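About Vidura

Vidura is a shared workshop with a robot arm project at the center of it. We rent the ground floor of a former upholstery shop, we have 188 square feet of floor set aside for robotics, and the rest is benches, storage and one loud air compressor. Members pay by the month and get a door code, a shelf and the use of the tools.

How we started

Itziar Montes built the first arm on her dining table over one winter. The base was clamped to a cutting board, and the controller sat in a shoebox with holes in it. When the arm got too long for the table, she moved it to a friend's garage, and by April there were enough people stopping by in the evenings that it made sense to find a room with its own electric meter. That room is the one we still use.

The name Vidura was painted on a toolbox that came with the lease. We kept the toolbox and the name.

What we build

Our main project is called Huder. It is a two-arm tabletop station for handling small household items: keys, lids, cards, cable ends, clothespins. Members designed the frame around aluminum extrusion, so that a part can be moved by loosening a few bolts. It has been taken apart and put back together many times, and the bolt holes in our older plates show it.

Ruchti is the software side. It records arm positions, plays them back and keeps a log of every attempt. The log was at 251 entries when we moved it off a spreadsheet, and it has grown a good deal from there. Anyone with a membership can read it, and we ask everyone who runs the arms to write in it, including on bad nights.

Lellus is our parts library. It holds 371 printable files for brackets, finger blanks, cable clips and mounting plates. Some are good. Some are there so that the next person does not repeat them. The file notes say which is which.

Working on keys

Much of the past season has gone into keys. They are flat, they slide, they catch on each other, and a tag on a ring will swing whichever way it likes. We started with wide padded fingers, which pushed the keys around the table and picked up very little. The long tapered fingers came out of that. They close at the tip and can take hold of a split ring without needing room on both sides of it.
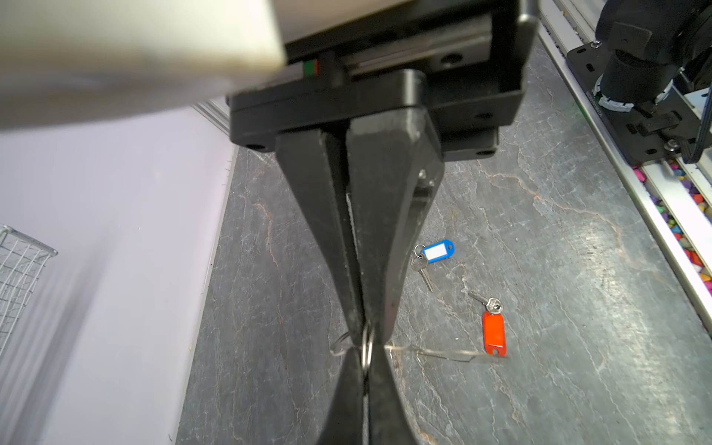
Holding a split ring with a clear tag on the Huder station, with the blue and red-orange tags still on the table.

The clear tags are the hard ones. Our vision code finds a colored tag without much trouble, but a clear one picks up the color of whatever it is lying on. For now we have the software look for the metal ring and ignore the tag. It works better under the overhead lights than it does in the late afternoon, when the sun comes in low through the front window. Two members are testing a different lamp position, and their notes are in Ruchti under "lighting."

Finger shape is still open. The current pair is easy to print but flexes when the ring is heavy — a full set of house keys is enough to do it. Stiffer blanks are in Lellus if you want to try them. Please write down the wall thickness you used.

How the shop runs

The shop is open to members from 7 a.m. to 11 p.m. Robotics evenings start at 6:30 and end when the people running them want to go home. New members take a short bench class before using the power tools and a separate one before running the arms. The arm class covers the stop button, speed limits, where to keep your hands, and how to bring the arms back to their rest position after a fault. It takes 2 hours.

We do not take on paid design work, and we do not sell finished arms. We do sell spare printed parts to members at the cost of the filament. People building their own arm at home are welcome to bring it in, and we have helped with wiring, stripped gears and one base that had been assembled upside down.

Joining

You do not need a background in electronics or programming. Several members came in knowing how to sew or fix bikes and learned the rest at the bench. Come to a robotics evening first, look around and ask questions. If it suits you, Itziar has the sign-up forms at the front bench and can assign you a shelf the same night. Shelves by the compressor are usually available.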